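Metevance Grasp Planner 2
Wrist-camera perception and grasp planning for two-finger grippers
Price: $2879 per seat, one year of updates
Reviewed for the Cumarton equipment list

Metevance says version 2 handles "any household clutter." We'd take that with some salt. The sales sheet quotes a 78 percent first-try pick rate and never says on which objects. Ask before you buy.

Planning time is listed as 20 ms. That leaves out segmentation, and segmentation is the slow part.

Racks and grids are the weak spot. Thin pegs come back as noise in the depth map, and the collision check either ignores them or blocks every approach.

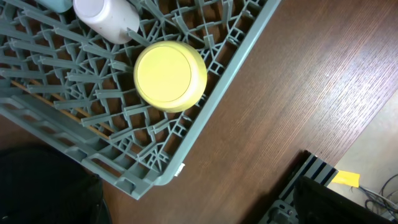 The peg filter is supposed to fix this. It costs $585 extra, and we think it belongs in the base package.

Export to Ortner controllers: yes
Export to Plulden: beta only
Trial license: on request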